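Who Wrote the Rulebook for Picking Up a Marker?

By Ishbel Halliday

Every few months another draft code of good practice for small robot arms lands in my inbox. The latest, from a working group at Hilville, has 182 clauses. I read all of them over a long weekend in February and came away trusting it less than when I started.

My complaint is with what it chooses to measure. There are nine clauses on how to format the safety statement and three on the state of the gripper. Wear on the fingers gets a single sentence, which asks operators to inspect them "as appropriate." Appropriate to what? A worn pad changes how an arm holds things, and I would like a rule that says when to swap it and who signs for it.

Then there is the test itself. The draft lets a lab claim "reliable handling" after 80 trials with one object, set down in one position, on a clean surface. Real desks have several kinds of pen on them, lying at whatever angle they fell.
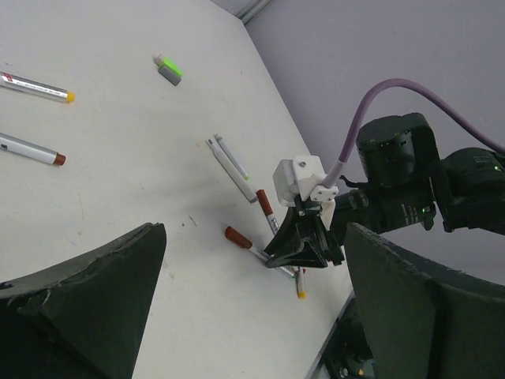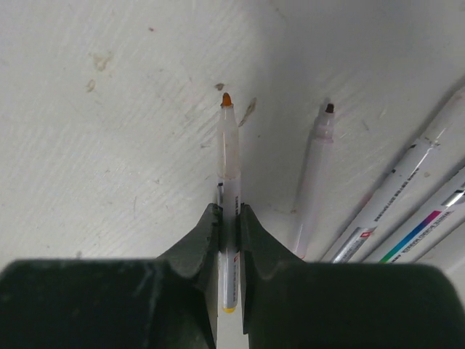 Evangelia Tsolakis, who sat on the group and was patient with my emails, says a standard has to start somewhere, and that a simple test is one everybody can repeat. I take the point about repeating. I don't see why a repeatable test has to be such an easy one. Print a layout sheet, mix up the objects, and let everyone use the same sheet. Schumacher proposed something close to that in the first round of comments and got a polite paragraph in reply.

The section on two arms sharing a table bothers me more. It says they should "coordinate." It gives no minimum distance, no order of priority, and no word on which arm stops first. Terkar and Flastier both say they comply already, and I believe them, because I can't think of a machine that wouldn't.

The comment period is still open. I have sent in four pages, mostly about clause 9, and I expect a polite paragraph of my own.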